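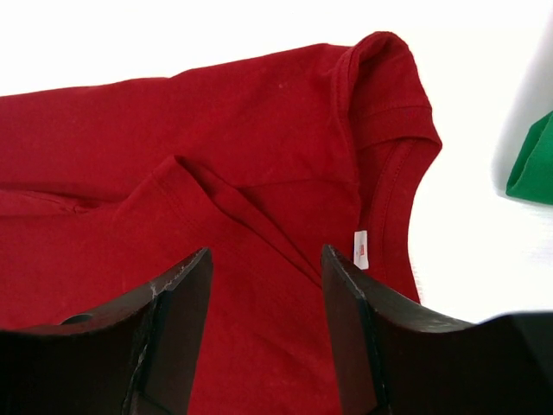 Gripper fingers over a red tee, neckline side

What rules do you follow for a two-arm folding cell?

Posted by sepp_shop, 6 September 2023

Setting up written rules for our T-shirt folding cell. Two small arms, white table, walls on three sides. We log every fold try and so far have 1348 of them, but the notes are a mess. One person calls it a pass if the shirt is a rectangle, the next wants the collar flat too. No agreement on when you can reach in either.

Is there a standard for this or do people write there own? Mostly want to know:

- what counts as a good fold
- when hands are allowed over the table
- how often to check finger wear

Small shop, no safety person on staff. Thanks

Guoqing Lei

No standard for the folding part that I know of. For safety look at ISO 10218 and ISO/TS 15066, they cover industrial arms and people working close to them. Small bench arms may feel like a stretch but the thinking carries over — do a risk assessment first, write it down, then make the rules from it.

What we do at Clelholm. One page, taped to the wall. Pass or fail gets decided before the run starts, with a sample shirt folded by hand as the reference. A pinch should take the layers you meant to take and nothing under them. If it grabs an extra layer, log it as a bad grasp even when the fold comes out fine.

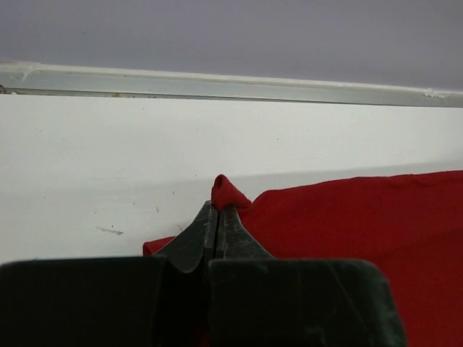
Same goes for regrasps. We allow 3 per shirt, then it's a fail and the operator resets. Write the reason in one or two words from a fixed list, no free text. Free text is how we ended up with 29 ways to spell "slipped".

Hands: power to the arms off, or e-stop pressed, before anyone reaches in. Paused in software does not count. And remember an arm can drop when it loses power, so park it low first.

Fingers: look at them every 490 cycles, that's our number, yours will differ. Rough edges can snag jersey. Wipe the table at the same time.

trumley_tom

just use the checklist that came with the arms?? worked for me. also tie your cables up

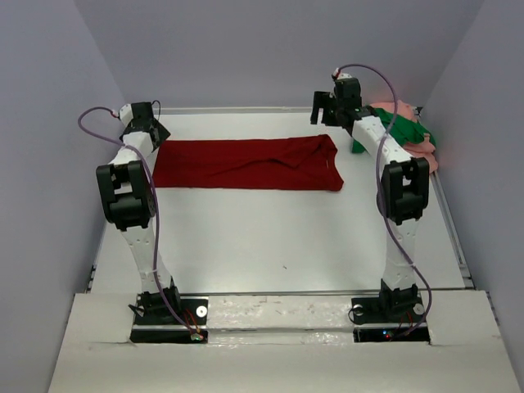 Do both arms need to stop if only one faults?

Stop both. They share the table and may be holding the same shirt, so one e-stop should cut the pair, and restart should take a seperate button press by someone who can see the whole table.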